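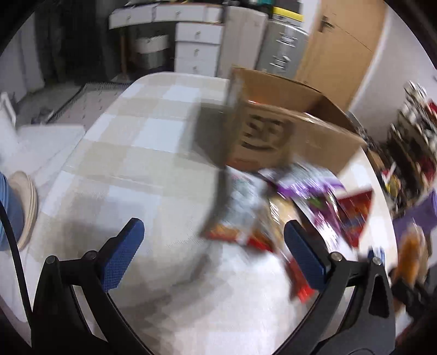
The hand-held gripper above the snack table, with the open box behind the packages.

24 December 2020

The Ketlow student robotics club closes its term with the packing project still under way. Members guide the gripper by hand and record each attempt to pick up a snack package and place it in the cardboard box. The set now holds 2601 attempts, 96 of them added this week.

Soft bags remain the hardest items -- the jaws must close on the seam, and the angle matters a great deal. Joris Dekker has rewritten the labeling guide accordingly. Mieke Vermeulen will check the recordings over the break.

Members who still have club laptops are asked to return them to Liesbeth Hoekstra.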